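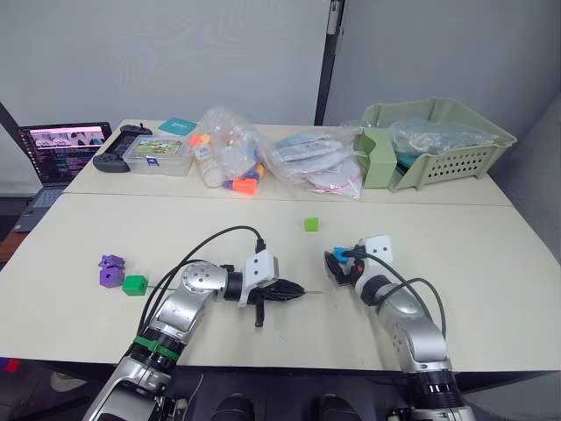
# Two White Tables: A Gallery of Small Things

8 April 2020

Jarnier's tidying guide came into the house in January, and it makes a large promise on its cover: clear any playroom with two tables and five evenings. I've read enough of these books to distrust anything with a number on the cover. But the tables were there, the evenings were certainly there, and the small things had been multiplying on every flat surface since the holidays.

So this page is a gallery of what ended up on the white tables, with the captions I wrote as I went. The Jarnier rule is simple enough. The near table is for things you haven't made up your mind about. The far table is for things that already have a container, or that deserve one. You push the two tables together so that nothing can hide in the gap, and you work from one to the other.

The book claims the average playroom gives up 400 loose pieces. I'd like to know who counted, and what they called a piece.

## The near table

**Purple block, with a smaller purple piece on top.** 3D-printed, with a round hole in the front face. The guide wants every object to have a job. I've asked three people what the job of this one is and had three answers, one of them "it's a house." It stays on the table until somebody convinces me.

**Green cube.** Bright, square, no trouble to anyone. Jarnier would have me file it under "building." There's nothing to build with one cube, but I can't throw out a cube this cheerful either, so the system has already failed at its second object.

**Lime-green cube.** Smaller, and off by itself near the middle. The book has a whole chapter on color families and would put the two greens together. I tried looking at them as a family. They're different sizes and different greens, and I don't believe a child looking for one would be happy to find the other.

**Thin green stick.** Or rod, if you prefer. Every box of toys I've ever emptied has had a stick in it, and every tidying book says to throw the stick away. Do that and within the week you'll be asked where the stick is. Keep the stick.

**Something blue.** Small, and listed on my sheet as "blue, ask." I have nothing to add.

## The far table

**Game controller.** Black, grips on both sides, lying flat. It's on the far table because it plainly belongs to a category (games), and Jarnier says categories are containers "in spirit." I'm not sure what that means. In my experience a container in spirit is a pile.

**Clear box with a picture on the lid.** The colorful label shows a landscape. I'm told by the Larkow catalog that picture lids help children put things back, and I'd believe it more easily if the picture had anything to do with putting things back. A landscape tells me there's a landscape. Still, the plastic is clear, which does more for me than any label could.

**Teal card.** Or a small booklet; I've been calling it the card. White text on it, lying behind the box and the controller. The guide's position is that printed matter should be scanned and discarded. Mine is that the day after you discard it, you'll need whatever it said. It gets a folder.

**Clear bag of colorful pieces.** Orange blocks, yellow and blue parts, and a white bottle standing in among them. I like this bag more than anything else in the gallery, and it breaks at least two of the rules. It mixes shapes and it mixes colors. What it gets right is that you can see into it from across the room, and you can pick the whole lot up with one hand.

## On the containers

I sent away for the Thepsuriya drawer inserts as well, since the guide mentions them on nearly every page. (That should have made me more suspicious than it did.) They're part number 2503, gray, with compartments sized for objects I don't own. The purple block won't go into any of them. The cubes go in with so much room to spare that they rattle.

The Jasby label kit was the other recommended purchase. Mine arrived with sheet 1718, which is all kitchen words: FLOUR, RICE, LENTILS. The replacement sheet is supposedly on its way. Meanwhile one drawer upstairs is marked LENTILS and everybody here knows it holds the puzzle pieces, so perhaps labels matter less than the people selling them would like.

My own short list, for anyone standing in front of the same mess:

- Clear beats labeled.
- A bag you can close is better than a tray with dividers.
- Leave odd things out in plain sight for a few days before deciding.
- Don't buy the inserts first.

## Does it work?

Partly. Putting two tables end to end does make you look at things properly, and white is a good choice, though I'd put that down to contrast and leave the guide's talk about "calm surfaces" out of it. A small green cube on a patterned tablecloth can go missing for a month. On white it sits there and waits for you.

The deciding is where I part ways with the book. Jarnier gives you ten seconds an object, on the theory that your first feeling is the true one. My first feeling about most of these was irritation, and if I'd trusted it the trash can would be full and I'd be getting asked about the stick. Given a couple of days, the irritation wears off and you can see what's wanted and what's merely been around a long time.

I also don't accept the idea that a finished table is an empty one. The far table has had things on it the whole time I've been doing this. They're together, they're easy to find, and anyone walking past can see what there is. The guide would call that stage two of four. I'm inclined to stop there and see whether anybody complains.

## Still to sort

The shelf under the window, two shoeboxes of marbles and wheels, and whatever is behind the couch. I'll add captions as those reach the tables. The inserts are free to anyone who owns small gray rectangular objects and has been looking for somewhere to keep them.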